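Desconfío de las mesas con forma. La que compraron en marzo para la sala de reuniones tiene el borde ondulado, como una nube o un riñón, según quien la mire, y Anoma Wijesinghe la defendió con un argumento que todavía me cuesta tragar: sin esquinas, la gente habla más. Llevo dos meses sentándome ahí y hablamos lo mismo que antes, solo que ahora los papeles se caen por las curvas.

El folleto de Triketti prometía «encuentro orgánico». Costó 630 euros, y con ese dinero se compran varias mesas rectangulares de segunda mano — feas, de acuerdo, pero en las que cabe un portátil abierto delante de cada silla. En esta, quien se sienta en la parte estrecha acaba con los codos en el aire. Fatos Nikolaidis trae una carpeta rígida para apoyarse. 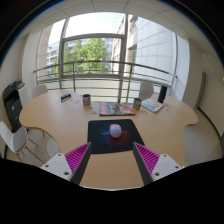 Además, una mesa bonita tampoco se queda vacía. Alguien deja una taza, otro un ratón con su alfombrilla, y el lunes siguiente aquello es el escritorio de todos. No me molesta, me parece el uso más sensato que le hemos dado. Lo que no me creo es que la madera clara y las ondas tengan algo que ver. Yung-ching Tang propone encargar otra igual para la planta de arriba. Yo pediría antes que nos dejaran probarla una semana, con reuniones de 90 minutos y todas las sillas ocupadas.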